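Wyss delays launch of its second budget phone until November

Phone maker Wyss has put back the launch of its next low-cost handset, the Flirkinau 2, and now says it will go on sale in November. The phone had been due in the shops before the summer.

The company gave the new date in a notice to retailers dated 22/03/2020. It said the delay was down to the supply of screens and to extra work on the software. Orders already placed will be kept open, and customers who would sooner have their deposit back can ask for it through the shop where they paid.

The Flirkinau 2 replaces a model that sold well in the Prargate area, mainly through independent shops. Its price has not changed. Wyss had said earlier in the year that it wanted to keep the cost down by using the same case and buttons as the older phone, and that is still the plan. Existing covers should fit, though the opening for the camera has moved slightly and some of the thicker ones may need replacing.

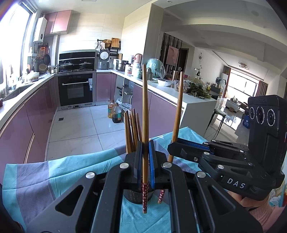 Wooden chopsticks with a red floral pattern, held upright.

The main change is the battery. The first Flirkinau was criticised for running flat before the end of the working day, and Wyss says the new one will last up to 61 hours between charges with light use. The company has not said what it counts as light use. Owners who play games or watch a lot of video should expect much less.

The screen is slightly taller than before and the border at the bottom has been made narrower. There is still a headphone socket, and the memory card slot stays too, after early reports that it would be dropped. Wireless charging is not included. The fingerprint reader has moved from the back to the side, where it doubles as the power button.

Four colours are planned: black, grey, green and a pale yellow. Only the black and grey versions will be ready at launch, with the other two to follow when stocks allow. 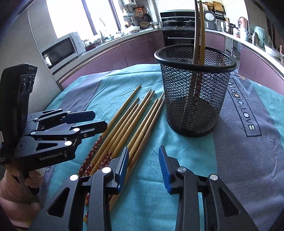

Phones and Mobile

Shops in Prargate that had planned early opening for the launch have taken down their notices. One chain in Arnivdale said it would carry on selling the older Flirkinau at a lower price until the new phone arrives, but warned that it would not be ordering any more once its present stock was gone. Repairs to the older phone are not affected.

Wyss said software updates for the first Flirkinau would continue as planned. The next one is meant to fix a fault that stops alarms from sounding when the phone is set to silent, which owners have been complaining about since the winter. It will also shorten the time the phone takes to start up. Owners should connect to wi-fi before downloading it, as the file is a large one, and should have the battery at least half full.

The new phone will come with seven apps installed, fewer than on the older model. Most of them can be removed. The company's own music player and photo album cannot, although they can be hidden from the main screen.

No date has been given for sales outside the region. Wyss said it would decide on that after the first deliveries had been made, and that it had not yet settled which networks would offer the phone on contract. Buyers who want to use it with their present provider will be able to get it without a SIM card from the company's website, where a full list of the supported networks is due to be posted nearer the time.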